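Two Cameras or One? What I Learned Trying to Teach Simulated Arms to Tidy Up

Seidu Ackah, final project report
Advisor: Buppha Kongkaew

I came into this project wanting to build a robot that could clear a desk, and I'm leaving it with a folder full of plots about camera views. I'm fine with that! The original plan was way too big for one student, and Buppha told me so in our first meeting, and then let me find it out for myself over the next month (she's patient that way).

What I ended up asking is much smaller. If you train an arm by showing it demonstrations, how much does it matter whether it sees the table from its own wrist, from a fixed camera looking down at everything, or from both? The task is moving a small object out of a bin and onto a tray. There are two arms over the table, but for everything in this report the left one does the work and the right one holds still.

I did all of it in simulation. Our lab's simulator setup is called Plevari, and Yaw Gbeho wrote most of it before I got here. It gives you the arms, the table, the bin, the tray and as many cameras as your graphics card can stand. Mine could stand 3.

The wrist view

I started with the wrist camera because everybody I talked to said it was the good one. It moves with the gripper, so when the fingers are near the object you get a nice close look at it. The trouble is all the time you spend not near the object.

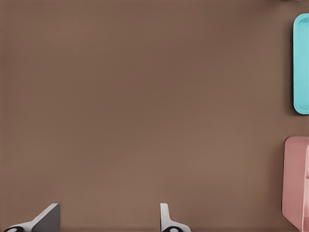 A wrist view with the gripper open. The teal tray and the pink bin are both only partly visible, at the right.

When I first scrolled through the recordings I was kind of shocked by how much of what the network gets is plain brown table. A person looking at one of those views would say "okay, the stuff is over to the right, go right." The network has to learn that from a slice of color at the side, and if the slice is missing it has nothing to go on. My wrist-only model did what I'd do in that situation, which is drift around. It would sometimes wander until a bit of pink showed up and then suddenly get very confident and head straight for the bin. Dzifa Dramani watched a few of these with me and called it "looking for your glasses without your glasses."

Once it got over the bin, though, it was really good. Better than anything else I trained, as far as lining up the fingers goes.

The overhead view

The fixed camera has the opposite personality. It always knows where the bin and the tray are, because both are in view the whole time, and the model trained on it went to the right area from pretty much any start position. I was so pleased the first evening that I sent everyone a message around 11 at night saying the project was done. It was not done. 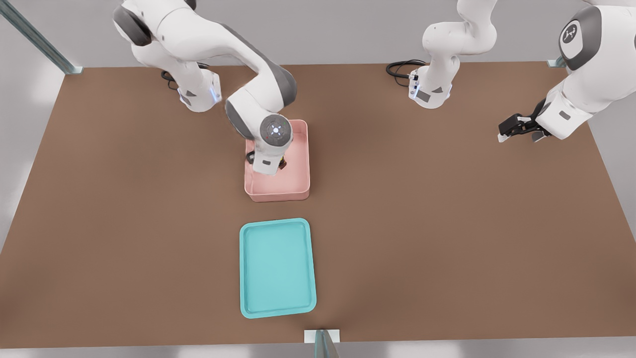

My fixed-camera model kept failing at the grasp, and I spent a long time blaming the learning rate before I looked properly at what the camera was giving it. With the left arm working down in the pink bin, the wrist covers a lot of the inside, and the gripper fingers are partly hidden behind the wrist housing. The object is small and dark to begin with, so at the moment when the model most needs to see it, there are hardly any pixels of it left. You can find it if you know to look between the fingers. The empty tray in front is perfectly clear, so the model had a great view of where to put a thing it hadn't picked up. I tried cropping and enlarging the bin area, which helped a little with the approach and not at all with the last bit of the grasp.

Putting them together

So, both cameras. The simple way is to run each view through its own encoder, glue the features together and let the policy sort it out. I called that version Satthorpe, for no reason except that I needed a folder name. It worked better than either single view, but it had a weird habit of ignoring the wrist camera. I checked by blanking one view at a time during a run. Blank the overhead and it fell apart. Blank the wrist and it barely noticed until the fingers were down in the bin.

Ayuba Kwofie suggested view dropout: during training you randomly black out one of the views, so the policy can't lean on a favorite. That turned into the second version, Vullthorpe, and it's the one I'd recommend. It takes longer to train and the loss curve is ugly (I nearly stopped the run twice), but the finished policy uses the overhead view to get to the bin and the wrist view to close on the object. When I blank a camera now it gets worse at the part you'd expect and mostly keeps its head for the rest.

I trained every version with 3 random seeds. The order came out the same each time: dropout best, plain two-camera next, then overhead only, with wrist only last. The gap between the 2 two-camera versions was small on one of the seeds, so please don't quote me too hard on that part.

What went wrong

Plenty. I lost most of a week in July to a bug where the two camera streams were off by a step, so the model was seeing the wrist view slightly late. If you're using Plevari, check the timestamps before you train anything. I also never varied the colors. A teal tray on a brown table is easy to pick out, and I have no idea how these policies would do with a brown tray. Same goes for lighting, which in my runs is soft and even and never changes.

And the right arm is still waiting for its turn. I'd love to see somebody have it steady the bin, or take the object from the left one and place it, which would mean a second wrist camera and a whole new set of things to black out. Yaw has the configs and my notes on the stream bug are in the same folder.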